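**Dullthorpe Robot Open Day**

The Dullthorpe Robot Open Day (locally "the Open Day", sometimes "the Clakov day") is a yearly public event at the Clakov works in Dullthorpe. Visitors are let in to watch handling work, mostly household jobs done with grippers, and to try some of it themselves. First held in May, in the old paint hall. Has stayed in May most years since, though the hall has changed.

## Background

Clakov began as a repair firm for packing machines. Moved into gripper work under Horațiu Voicu, who wanted a place where parts could be tried on ordinary things from a house – shoes, cups, folded towels – and not only on test blocks. The Open Day came out of that. Neighbours kept asking what went on behind the roller door, and Voicu's answer was to open it for an afternoon.

The first day drew 46 visitors, by the sign-in book. No leaflet, no stage, one urn of tea. Wilfredo Aquino ran the only table and repeated the same job until closing time. Later years had a programme, a queue system and a proper car park, although the car park floods and has had to be closed at short notice.

## Format

The day has kept much the same shape:

- **Doors and sign-in.** Side entrance, not the main gate. Coats and large bags left at the desk.
- **Opening talk.** Short. Given by Trinidad Ocampo in recent years. Covers what the firm does and where visitors may stand.
- **Table demonstrations.** The main part of the day, see below.
- **Try-it slot.** Visitors take a pair of grippers themselves, under supervision.
- **Questions.** Held in the canteen, tends to overrun.

Groups go round the hall in a fixed order. Anyone who misses their group waits for the next one. School parties are taken first and have the longer try-it slot, a sore point with some of the adult visitors.

## Demonstrations

### Shoe table

The best known of the tables, and the one most often repeated. The job is tidying: a pair of shoes has to end up on a small rack. The demonstrator works with a gripper in each hand and may use either or both. There is no set order for the shoes and no set shelf, though heavier pairs normally go low.

Isauro Ponce has run the shoe table longer than anyone. His habit is to talk through each pick while doing it, which visitors like and which the stopwatch people do not. He favours slides and clogs for the early groups. They have a wide strap, they keep their shape, and a person at the back of the group can still see what is being held. Laced shoes come later in the day. Laces catch.

Two ways of taking hold of a slide are taught:

1. **Front grip.** Jaws opened and brought up to the toe, one finger either side of the sole. Steady but leaves little room to turn the wrist.
2. **Heel grip.** Jaws closed on the heel edge so the toe hangs free. Better for putting down on a shelf at a slant, worse on thin soles.

Ponce teaches the heel grip first. Ocampo thinks this is the wrong way round and has said so in the opening talk.

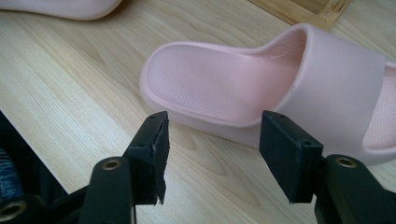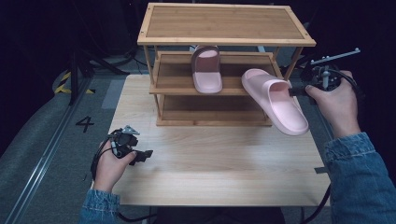 *Shoe handling with hand-held grippers. First picture: the open fingers near the toe of a pink slide. Second picture: one slide on the middle shelf of the rack, the other held by its heel edge.*

Storing a slide upright, on its heel end, is allowed and counts the same as laying it flat. It takes up less of the shelf. The upright position was argued over for two years running, on the grounds that a shoe leaning is not a shoe put away, and the house rules now say only that it has to stay where it was left when the jaws come off.

### Towel table

Run by Jomar Buenaventura. Small hand towels, folded in half and then in half again, stacked. Slower than the shoe table and with smaller crowds, but the questions are usually better. Buenaventura was the first to let visitors pick their own towel from the pile, and the thick ones are always picked first. Most failed folds come at the second fold, when there are too many layers for the jaws to take at once.

### Cup table

Dropped for a year after a run of breakages, then brought back with enamel mugs. Handles must face the same way. Aquino's table at present.

### Padilla bench

A bench lent each year by Padilla, a supplier of finger pads and fixings. Not a demonstration strictly speaking – worn and new pads are laid out side by side for visitors to handle. Pads chip at the corners first. A pad with a torn corner will often still hold a soft sole perfectly well, and Clakov's own people tend to keep using them longer than Padilla would like. Popular with retired engineers, who stay at it and have to be moved on.

## Software

Sessions are logged in Prillia, the firm's own record-keeping program, named after a boat. Each try is entered with the table, the object and the result. At the 7/3/23 staff rehearsal the program stopped twice and the tries were written on paper, then typed in later. The paper sheets are still in use as a back-up. Visitors' tries are not logged unless they ask for it. Children always ask for it.

## Rules for visitors

The rules are pinned up at the sign-in desk and have changed little:

- Stay behind the floor tape until called forward.
- No leaning on the tables.
- Mind the cables, they run down the sides and are easy to catch with a foot.
- Fingers out of the jaws. Always.
- No more than three at a table during the try-it slot.
- Photographs allowed, flash not.

Long sleeves are fine but loose cuffs should be rolled or buttoned. Rings off. A visitor who drops something is asked to leave it and let the demonstrator pick it up, again with the grippers, and this is ususally the part that gets the applause.

## Attendance

Numbers grew quickly once schools were invited. The busiest day so far had more than 160 visitors, and the side entrance could not cope – people waiting along the wall, the opening talk given twice. A ticket limit followed. Tickets are free, handed out at the Dullthorpe library desk, and go early. The library does not hold any back.

## Reception

Generally warm. The *Dullthorpe Notice* called the shoe table "slow, and very hard to walk away from". Complaints over the years have been about parking, the cold in the hall, and the lack of seats near the towel table. Benches have since been put in. The hall is still cold.

Some visitors have come expecting machines moving about on their own and been let down to find a person holding the tools. The leaflet was reworded to make this plainer. Voicu has said he would sooner show the work as it is done than put on a show, a remark which is quoted on the back of the leaflet with his name spelt wrong.

There has been a smaller disagreement over timing. For a few years a clock was kept at the shoe table and the best times chalked up. Ponce had it taken down, saying people stopped looking at the shoe. It went to the cup table, where it remains, and where the times are not thought to mean much.

## Related events

A winter evening for local firms uses the same tables but has no try-it slot. Much smaller. A travelling version, with the shoe table only, has been to three schools in the district and travels in the back of Aquino's van, the rack wrapped in the hand towels. Plans for a second Open Day in the autumn come up most years and have not gone further than the canteen meeting.

## See also

- Clakov
- Padilla (supplier)
- Prillia (software)
- Dullthorpe paint hall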